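Sorting out the snack basket

The snacks in our house have lived in whatever bag they came home in for as long as I can remember. There would be one bag on the kitchen hook, one on top of the fridge, and one in the bedroom. When I wanted something to eat with tea at four, I had to check all three, and usually I ended up opening a new packet while two old ones went stale.

In September I decided to put everything in one basket. This post covers how I did it, what I threw out, and what I would change. It is a small job and took me less than an afternoon.

Getting everything in one place

I started by collecting all the bags and tipping them out together. The kitchen counter is too narrow for this and the table had the mending on it, so I used the big pink quilted mat on the tiled floor. It wipes down well enough and there is space to walk past it.

I had more than I thought. Puffed snacks, bars, small packets that came free with something else, and a few things I don't remember buying. A lot of it was from Drolevine, the shop at the bottom of our road, which puts snacks next to the register where you stand and wait. The receipt I found at the bottom of one bag was for 509, and I could only match half of it to anything in the pile.

The blue mesh basket used to hold clothespins. I washed it in the sink the night before and left it by the window.

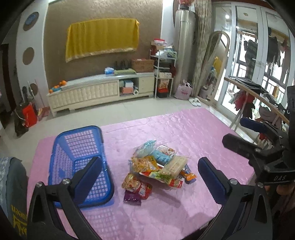 Checking the dates

I did this before putting anything away, and I recommend that order. If you sort first and check dates later, you end up taking it all apart again.

The dates are printed in different places on every packet. Some are on the back seam, some on the bottom edge, and some are stamped in pale ink over a pattern so you have to hold them up to the light. I ended up with 13 packets past their date. I threw those out without tasting them. In past years I would have tried one to see, and I've stopped doing that.

Anything with less than a month left went to one side to be eaten first. I put those in a bowl on the kitchen table, and most of them were gone in a few days. People in this house will eat what is in front of them.

Soft things and hard things

My first try was to sort by sweet and salty. It made sense on the floor but it didn't work in the basket. The puffed snacks got crushed under the bars, and the small packets slid down to the bottom.

The second try was by how easily a thing breaks. Heavy, firm items go on the bottom. Small packets go in next, standing on their edges along one side so you can flip through them. Puffed snacks go on top, since they weigh nothing and take up the most space. That is the way I have it now and I haven't had to pick crumbs out of the mesh so far.

Soft, blocky things in long wrappers are the awkward ones. They are too soft for the bottom and too long to lie flat across the basket. For a while I kept them out altogether and put them on the bedspread while I worked out where they would go. I tried them standing up in a corner, but the sealed ends stuck out and caught on everything. Now they go in last, laid at a slant over the small packets.
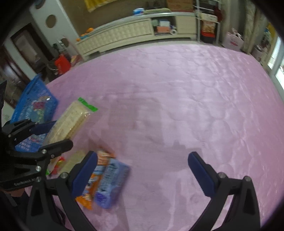
They are also the first thing to dry out once opened, so I try to finish one before starting another. If I can't finish it, I fold the end over twice and put a clip on it. I bought a card of Pellisico clips for 69 and they are fine. The spring is a bit stiff. A clothespin does the same job, and I had plenty of those, as I had just taken them out of the basket.

Where the basket lives

I tried two places. The first was the low shelf by the bedroom door, which was easy to reach and a mistake for that reason. I walked past it all day. The second was the cabinet over the kitchen counter, where it has stayed. I can lift it down with both hands, and the mesh lets me see what is getting low without taking it out.

I had looked at buying a proper box for this. Buvidura makes a stacking one with a lid, and Kariuki has a fabric one with handles that I liked the look of. The fabric one would be hard to clean if something leaked, and the lid on the other would mean one more thing to open. The clothespin basket cost me nothing. The clothespins are in an old cookie tin now, which rattles, but they are easier to find than before.

What I do now

When I come home from shopping, I take the basket down and put the new packets in under the old ones of the same kind. It takes a couple of minutes. The shopping bags get folded and go in the drawer right away, so they don't turn into another place to keep food.

I have one rule about size. If the basket is full, I don't buy more. I broke it last week for some sesame bars that were marked down, and they are on top of the fridge at the moment, in the bag they came in. I'll move them when there is room.

Next I want to do the tea shelf, which has the same problem with smaller boxes. I have started by taking everything off it and have not yet put anything back.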